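Section 5: Cleaning and Descaling the Wenach Countertop Water Filter

5.1 Before you start
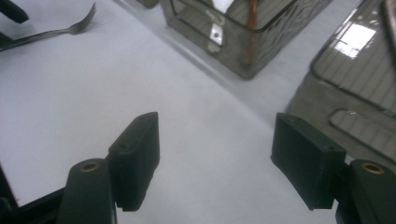 Fig. 5 – Glass containers on a white tabletop.

Turn off the unit and pull the plug. Let the tank cool fully before opening the lid. Use only Plumo descaling powder or plain citric acid.

CAUTION: Do not use bleach or vinegar. Both attack the lid seal.

5.2 Descaling

1. Remove the filter cartridge and set it aside in a clean bowl.
2. Dissolve one packet of powder in 200 ml of warm water.
3. Pour the solution into the tank, then fill with cold water to the MAX line.
4. Close the lid, plug in the unit and hold the CLEAN button until the light blinks.
5. Wait for the tone. The cycle heats the water to 93 °C and must not be interrupted.
6. Drain the tank through the spout. Refill with cold water and drain again.

NOTE: If scale is still visible on the tank floor, repeat steps 2 to 6 – once only.

5.3 Refitting the cartridge

Rinse the cartridge under cold running water. Press it down until the collar clicks. Discard the first full tank.

WARNING: Steam may escape from the spout during the cycle. Keep hands and face clear.

For hard water areas, see the table in Section 7.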